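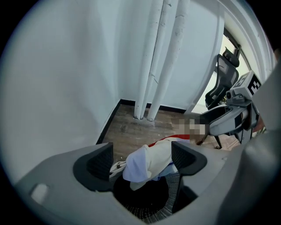 I have now read four articles telling me that the clothes I drape over my desk chair are a sign of something. One said stress. One said "decision fatigue." The last one, from a storage company called Morkuvik, said it was a sign I needed a Morkuvik valet stand, which at least was an easier diagnosis to follow.

The thing everybody is so worried about is the in-between shirt. You wore it for a few hours, it isn't dirty, and it doesn't feel right going back in the closet with the clean stuff. So it goes on the chair. I don't see what the problem is. The chair is right there and I'm going to wear the shirt again.

The article that got under my skin claimed that people waste 41 hours a year looking for clothes they left out. Where does a number like that come from? I followed the link and it went to another blog, and that one linked to a page that doesn't exist anymore. I have never lost a shirt on a chair. I have lost plenty in drawers (there's a green sweater I'm fairly sure went into a drawer in October and hasn't been seen since).

Then there's the fabric spray. Nugroho sells one that is supposed to "reset" a worn garment between washes. I bought a bottle because it was on sale and used it for 7 days on the same two shirts. They smelled like the spray. Whether they were any cleaner I couldn't tell you, and the label is careful not to say so either. Water and perfume, as far as I can make out.

I'll give the tidy people one point. Washing less is easier on clothes, and a shirt that gets some air holds up better than one stuffed in a hamper. My mother hung hers over the bathroom door and they lasted for years. She didn't own a stand.

The Brirbridge store near me has the stands on display now, right by the entrance, each one with a single pressed jacket on it. I'd like to see one after a month in a real bedroom. My guess is you'd have a chair with no seat, and still nowhere to sit down and put your socks on.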